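About us

Flillell. Small firm, six of us, one long room and a store cupboard that used to be two cupboards. We gather examples for learning systems. People do everyday jobs with a pair of hand-held grippers, we record it, check it, label it and send it on to whoever is training the robot.

What we do all day

Doors mostly. Also drawers, lids, taps, bags, folding, putting things on shelves and taking them off again. Short jobs, done over and over by different people, in different rooms. A robot arm that has only ever seen one cupboard is not much use in front of a second one, so we move about a lot. Offices, changing rooms, kitchens, a launderette in November that was lovely and warm.

No robot needed for the recording. The person wears a camera on the head, holds one gripper in each hand, and gets on with it. The marker blocks on the grippers let the software work out where each hand was and which way it was turned. Fingers open, fingers close, that gets logged too.

How we got here

Started as a side job inside Seko, who needed door examples and had no one with the time to make them. First batch was 359 takes and we threw out more than we kept - bad light, markers turned away from the camera, somebody's sleeve over the block. Learnt a lot from that batch. Most of our house rules come from it.

Then Elline asked for lockers and cabinets, and after that it was enough work to be our own firm. Lumenta is our labelling tool, we wrote it ourselves and it is still a bit ugly. Does the job. It marks the start and end of each take, lets the checker add a note, and flags any stretch where the tracking drops out.

What a normal job looks like

You send us a list of tasks. We come back with questions, usualy quite a few. Does the door start shut or ajar? One hand or two? Does a fumble count, or do you want it cut? We do like to keep the fumbles. A missed handle and a second go is worth having, as long as it's labelled as one.

Then a trial day, a small set sent over, you tell us what's wrong with it. Then the proper run. Almost 1,000 takes is a usual size for a single task family, spread over at least 4 sites. Each take gets watched through by someone who didn't record it.

Things we are fussy about

Marker blocks wiped before every session. Scuffed ones swapped out.
Shiny floors and glossy tiles - we check the tracking on site before we start, not back at the desk.
Cables kept clear of feet.
Breaks. Holding two grippers up at chest height is tiring and tired people get sloppy, we swap over often.
Permission from the building first, in writing. No faces of passers-by kept, no post, no screens with anybody's details on them.

Who works here

A mix. Two came from warehouse work, one from film editing, one used to fit kitchens and knows more about hinges than the rest of us put together. No degree asked for. Steady hands, patience, and being happy to open the same door again after lunch. Training takes a week and you'll be paid for it.

Where we're going next

More two-handed work. Locker doors are a good one for this, small recessed handles, not much to grip, and a door that swings back at you while the other hand is busy. We're also putting together a set for left-handed recorders, which we shoud have done at the start.

If you have a building with odd cupboards in it and wouldn't mind us for a day or two, do get in touch. We bring our own kit and leave things as we found them. Same if you're training something and short of examples - send the task list, however rough, and we'll have a look.

Page last updated 2025-11-25

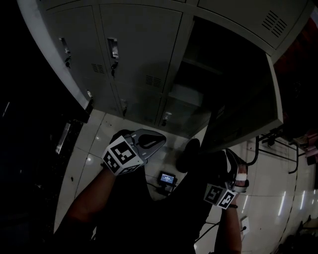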